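4. Do wear ratings predict how a floor looks?

The claim most often made for a hard-wearing vinyl plank is that its wear rating tells the buyer how long it will go on looking acceptable. The claim is repeated in product literature and taken up in specifications, and it is seldom tested. The rating comes from an abrasion test on a flat, clean specimen. A floor in use is walked on by people with grit on their shoes, washed with whatever is in the cupboard, and judged by someone standing in the light of a particular window. We see no strong grounds for expecting the one to stand in for the other, and this section sets out what our own records can and cannot say about it.

The records come from two buildings. Ruselach is a health centre with a long ground-floor corridor, and Menow is a block of sheltered flats whose shared areas were refitted at the same time. Both were laid with plank of the same nominal class from two different makers. We had no say in the choice of product, the adhesive or the cleaning contract.

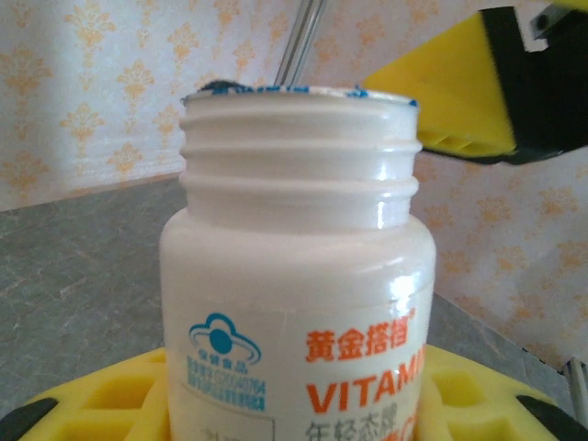

Figure 4. Open vitamin bottle standing in a yellow foam holder.

Gloss was read at fixed points with a hand-held meter, always by the same person, after the floor had been mopped and left to dry. Scratches were not counted. An earlier attempt at counting was given up when two readers disagreed badly over the same plank, and we doubt that published scratch counts are much better than ours were. Visual grading was done separately, by staff who worked in the building and were asked only whether a stretch of floor looked "fine", "tired" or "due for replacement".

It will be objected that gloss is a poor measure of wear. We agree. It is, however, the measure makers use when they say that a finish "retains its appearance", and it seems fair to hold them to it.
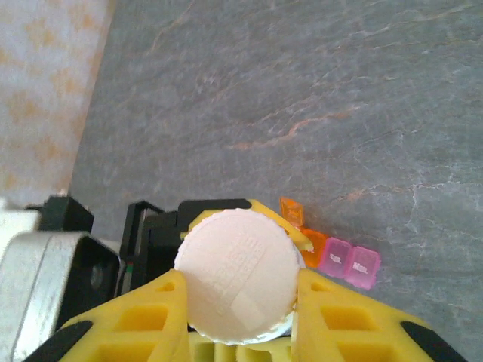 4.1 What the readings show

At Ruselach the drop in gloss was steep over the first six months and slight afterwards. At Menow it was slow throughout. Taken alone, this would suggest that the Menow product was the better one, and its maker has said as much to us. The difficulty is that the Ruselach corridor carries far more people. Door counters put it at almost 700 a day, and there is no comparable figure for Menow. The two floors were never under the same load, so the two curves cannot rank the two products.

Staff grading is harder to explain away. At Ruselach the stretch with the lowest gloss, just inside the main door, was graded "fine" more often than the stretch beside the lift, where gloss had hardly moved. The floor by the lift had faint black marks from trolley wheels. These did not register on the meter at all, yet they seem to be what people noticed. Shahnaz Siriwardena, who carried out the gloss readings, had recorded the marks in the margin of her sheets from November onwards, and it is to her notes, and to nothing in our design, that we owe the observation. 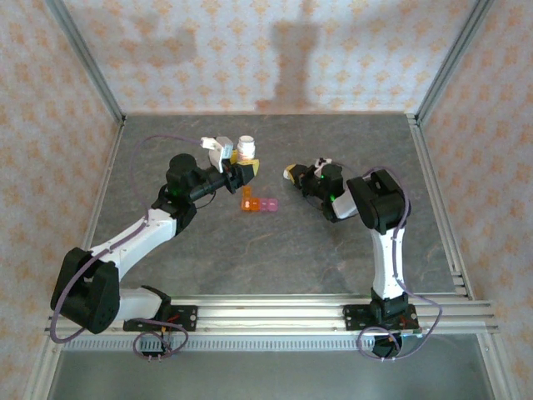

The same pattern appears at Menow, though more weakly. Complaints there were about dull patches outside the laundry, and the cleaning log shows that this area was treated with a polish the maker advises against. Once it had been stripped off, the patches were graded "fine" again. A buyer who had relied on the wear rating would have blamed the plank, and a supplier keen to protect the rating would have blamed the cleaner. Neither account needs the abrasion test to be true or false. The test was simply silent on the matter.

We also looked at the Pathirana index, which combines abrasion cycles with a stain score and has been put forward as an improvement. A plank must pass 3,000 cycles before the stain score is applied. Both of our products pass easily, and the index then gives them nearly the same value. We cannot see what a specifier would do with that.
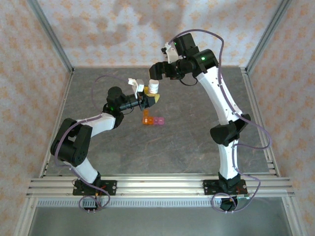 4.2 Limits of the evidence

Two buildings are too few. The grading staff knew that the floors were new, which may have made them kinder at the start. Readings at Menow were missed for 12 weeks while the building was closed to visitors, and we have left the gap in the curve instead of filling it by estimate. The meter was recalibrated in July 2021, after which all values at both sites shifted slightly upwards - we report them uncorrected.

A third site, Grosamton, was dropped when part of its floor was replaced following a leak. Its early readings resemble those from Ruselach, but they stop before the point at which the curve might have flattened, and we place no weight on them.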